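Search reviews
Enter keyword
Go

Ljungberg Flornar garment steamer review

Nov 18, 2024
By Filipa Nogueira

I bought the Flornar in April to replace an iron I had stopped using. It cost 68 dollars at a hardware store near my apartment, and it has been out of its box most days since then. I iron very little formal clothing. Most of what I steam is cotton shirts, two linen dresses, curtains, and my son's school things.

The unit is a handheld steamer with a removable tank at the back. The tank clicks in firmly and has a wide enough opening to fill from a kitchen faucet. A full tank gets me through three shirts. After that the steam thins out and the pump starts to buzz, so I usually refill before a fourth.

Heating takes a little over a minute. There is one light, which blinks while it warms up and stays on when it is ready. I would have liked a sound as well. There are 2 steam settings, and I use the high one for everything except a viscose blouse.

On cotton it does well if the fabric is hanging and you pull the hem down with your free hand. Collars are harder. For those I lay the shirt flat on a folded towel and press the head down, and the result is close to what I got from the iron. Linen comes out soft and mostly smooth, with the deep creases at the waist still showing. If you want sharp pleats, buy an iron.

The head gets very hot along the metal rim. Ljungberg includes a heat glove, but it fits loosely and I stopped wearing it after a week.

Spitting is the main complaint I have read about from other owners. Mine spits for the first few seconds after heating, so I point it at the sink until it clears. Holding it upside down also makes it spit.
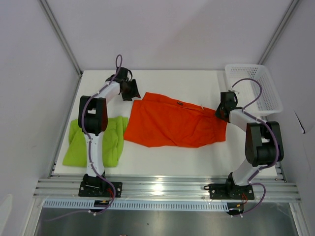

The cord is long enough to reach from the outlet by my closet to the window, and it does not twist much. The swivel at the base has loosened slightly but still works. Storage is simple: empty the tank, let the head cool, and hang it by the loop.

I have descaled it twice with white vinegar and water. The manual asks for this more often in hard water areas. My neighbor Ademir Seixas has the older Hukosura steamer, which is heavier and has a bigger tank. I borrowed it for the curtains and finished faster, but my wrist was sore afterward. For clothes I prefer the Flornar.

The warranty runs two years and you have to register online to get it. The form took me a few minutes. Replacement tanks are sold separately.

Good: light, heats quickly, easy to fill.
Less good: small tank, spits at the start, poor glove.

I would buy it again at the same price.

We use cookies to remember your settings and count visits. Accept | Manage choices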